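From: Adjoa Akpalu
To: riders-list
Date: October 20, 2023
Subject: Re: [riders] Bavier line cuts, what do we actually know

Ok trying to answer everybody in one go, I have a shift in a bit so forgive the typos.

Raymonde Morin wrote:

> Can someone please tell me what is going on with the Bavier buses. I was
> at the Appiah Street stop this morning and the 6 never showed. Not late,
> never showed. The sign said "on time" the whole while. A man waiting there
> told me they are cutting the whole route in November and that it's already
> decided. Is that right? I rely on that bus for my treatments and I can't
> walk up to the Jakon Road stop, it's all hill. My daughter drove me today
> but she can't keep missing work.
>
> Also who do we call. I called the number on the pole and it rang out.
>
> And are the paratransit vans part of this or is that a different company
> now? Sorry for so many questions.
>
> Raymonde

Raymonde, first, so sorry about this morning. Short version: no, the 6 is not being cut altogether. Yes, it is being cut back. No, the man at the stop doesn't have it right, but he isn't far off either.

What's in the notice (the one taped up inside the buses, I copied it down because you can't find it on the website):

Route 6 goes from every half hour to hourly on weekdays, starting in November. They don't give a day. Just "November."

Last bus out of Bavier terminal moves up to early evening. Notice says "to be confirmed" for the exact time. I asked a driver, he didn't know. I asked at the window, she didn't know and was pretty annoyed with me.

Appiah Street stop STAYS. Jakon Road stop stays. The two little stops between them are gone, which I know is bad for the folks in the senior building.

Route 70 express is suspended "until staffing allows." Same phrase they used last winter and that one never came back till spring.

The 349 is untouched on paper. In practice the 349 has been missing runs for weeks, Damilola has been keeping a log, see further down.

Why it's happening: drivers. They're short and they've been short. Ama Odoi went to the board meeting (thank you Ama, I know it ran late) and the operations person said they are down around 70 drivers across the system and that the training class that was supposed to finish this fall lost half its people before the road test. Ama says there was no real answer on why. Somebody from the public asked about split shifts and pay and got told that was a matter for the contract talks.

So my own opinion, take it or leave it. You post a job with a split shift, you start at dawn and get sent home at mid morning and called back for the evening rush, and you can't get a second job in the gap and you can't see your kids, and then you wonder why people quit and go drive for the warehouse. My cousin did exactly that. Went to Wustex driving a box truck. One shift, home for dinner.

The sign thing. "On time" when there is no bus. Rawan Aoun asked about this back in the summer and the answer then was that the sign shows the schedule unless a bus is logged in and sending its position. So a bus that never left the yard just looks like a bus that's on schedule. Then it drops off the sign when the time passes. They said they'd fix it. They have not fixed it. If you see a time with the little wave mark next to it, that's a real bus. No wave mark, dont trust it.

Who to call. The number on the pole is the old one. Use the customer line on the back of your fare card, press 2, then say "missed trip." Don't press 1, that's the recording and it hangs up on you. Write down the stop, the time, the route and which direction. They have to give you a reference number if you ask, and you do have to ask. If you have the reference number forward it to Damilola.

Paratransit. Different contract, same building. The vans were not in the notice at all. Ama asked specifically and was told no changes to van service areas "at this time." I don't love "at this time." The van area is tied to the regular routes, anybody living close enough to a running line is covered. So if the 6 keeps running past Appiah, even hourly, you should be inside it. Raymonde, have you applied? Your doctor's office has to fill out the second page. It takes a few weeks so please start now and don't wait for November. If the form is a pain call me, I did it for my mother and I remember where they try to trip you up (it's the part that asks can you get to a stop, do NOT just put yes, put which stop and what the hill is like).

Until then, rides. I can do mornings next week except one, I'll email you off list. Rawan said she could maybe do afternoons. If anyone else on here has a car and is near Bavier please write to me directly, not to the whole list, last time we did it on the list it was a mess.

Damilola's log. Missed runs on the 349, by stop, with times. It's good. He's been at it since the summer pretty much by himself and he'd like help, espcially with evening trips. You don't have to ride extra, just send him a line when a bus you were waiting on doesn't come. Late doesn't count, he only wants the no-shows. He'll be reading from it at the next hearing.

The petition is at 700 names. Paper copies are at the Appiah Street library desk and the laundromat on Jakon. If you have filled sheets at home PLEASE bring them in, a sheet in your kitchen drawer doesn't count for anything. Names have to be readable and they need a zip code. We had to throw out a bunch with no zip and I could have cried. 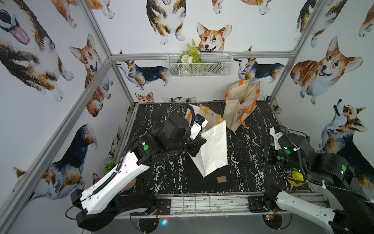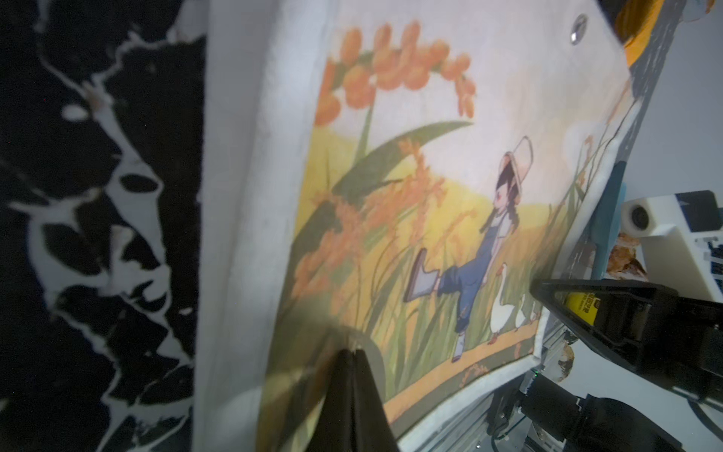
Hearing. Same room as before, second floor, the elevator was out last time so I've asked them twice in writing to confirm it's working. No reply yet. If it's still out we will ask them to move it downstairs, and if they won't we'll say so on the record first thing. You get two minutes to speak. They do cut you off. Sign up sheet is by the door and it closes when the meeting starts, so come early even if you aren't sure you want to talk.

What I'd like people to ask for, if you're speaking:

keep the half hourly 6 at least for the morning, when the clinic traffic is

put one of the two little stops back, the one by the senior building

an actual date in the notice, and an actual time for the last bus

fix the signs

I would leave the 70 alone for now. I know some of you want to push on it and I ride it too. But if we ask for everything they'll give us the easiest thing and it won't be the 6.

Somebody asked me off list if we should be going after the drivers for calling out sick. No. Please don't. They're covering each other's runs as it is and a couple of them have been really straight with us about what's going on, I'd like to keep it that way.

Ama is typing up her notes from the board meeting and will send them when she's done, she says bear with her, her handwriting is bad. I think I got the main things above but if her notes say something different go with her notes.

Got to run. Raymonde I'll call you tonight after supper.

Adjoa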